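17/08/2019
Detector bench, smoke and door contact integration

Carried on with the Cletano panel and the two loops left over from the last session. Loop A is all smoke heads, loop B is call points plus the door release relays. Firmware on the panel unchanged. Event log cleared before starting, clock set by hand and checked against the wall clock.

Loop A first. Resistance end to end 14 ohms with the isolators closed, same as the previous entry. Addressed all heads again from the handset because two had come up with the same number. Panel found them on the second scan. The first scan hung at address 10 and had to be canceled from the keypad. Did not repeat on three further scans. Noted, not chased.

Drendex heads on the default sensitivity went to pre-alarm with the aerosol at the normal distance, then to full alarm. Time from pre-alarm to alarm varied more than I would like between heads of the same batch. Need to do this again with a metered dose before writing any figure down, as the can was running low toward the end. 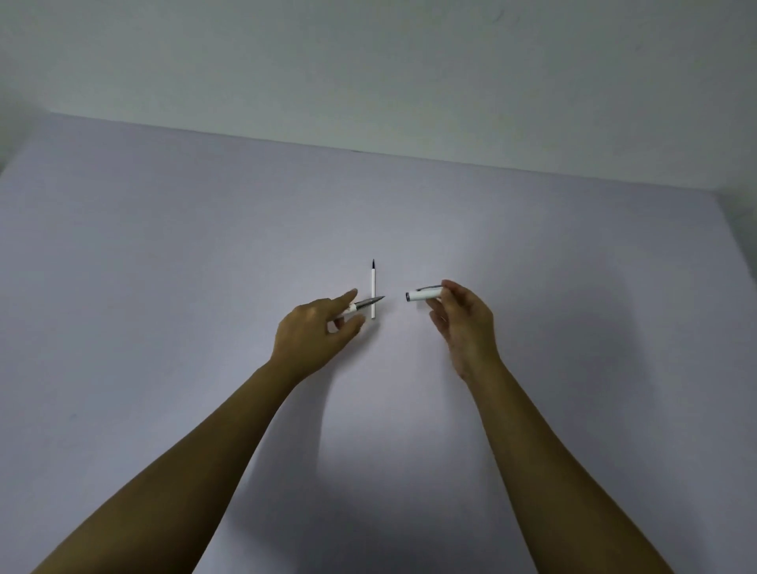
Tabletop and back wall.

Loop B. Call points fine. Door release is the problem. The Zerport access controller should drop the maglock on a fire signal from the panel relay, and it does, but it logs the event as "forced door" and sends an intruder alert to the monitoring software. On a live site that would put two different responses in motion for one alarm. Tried:

Relay set to normally closed, input supervised: lock drops, forced door logged.
Relay set to normally open, input supervised: lock drops, forced door logged.
Input unsupervised: lock drops, nothing logged at all. Worse.

Suspect the controller is processing the door contact before it processes the fire input. The contact delay in the Zerport menu is in milliseconds and was set to 251, which is an odd number for a default, so someone may have edited it. Raised it to 1,000. Forced door event gone in all the tries after that, fire release logged correctly. Side effect: a real forced opening is now reported late by the same amount. Probably acceptable for an internal door, would want to ask for an external one.

Battery test on the Kong power supply not finished. Mains off, panel went over to standby without a reset, sounders held. Voltage was still falling slowly at around the two hour point when I put the mains back. Needs a full run.

To do
Metered aerosol, repeat loop A timing
Find out where the 251 came from, check the other controller
Full discharge on the Kong unit, log every 10 minutes
Order end-of-line resistors, only a few left in the drawer
Relabel loop B terminals, current tags still follow the old drawing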